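Ticket: Picture book pages missing from school reading app
Status: Closed 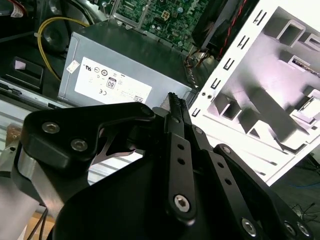

Jandby Children's Library, Digital Reading Desk

Opened January 17, 2023 by Efraín Cáceres, second grade reading teacher

Problem: The picture book "Tiêu and the Kite Seller" opens on the classroom tablets but stops at page 8. The next tap goes straight to the quiz. The printed copy has 43 pages. Other books by the same author open fine.

Steps tried by the teacher:
Signed out and back in. No change.
Removed the book from the class shelf and added it again. No change.
Opened it at home on a laptop. Same result.

Desk reply 1: Confirmed on our side with a test account. The read-aloud audio keeps going after the pages stop, so the full story is in the recording. Please use the audio with the printed copy for now.

Desk reply 2: The file we hold is the preview the publisher, Sekley, sent in September. It was loaded in place of the full book. We have asked them for the full file.

Teacher: Thanks. Can the quiz be hidden? It asks about the ending and the kids are guessing.

Desk reply 3: Quiz hidden for your class. Scores already saved were cleared.

Desk reply 4: Full file received and loaded. Page turns and audio checked through to the last page. Tablets need to download the book again, which can take up to 55 seconds each.

Teacher: Works on all of ours. Please turn the quiz back on.

Desk: Quiz is on. Closing.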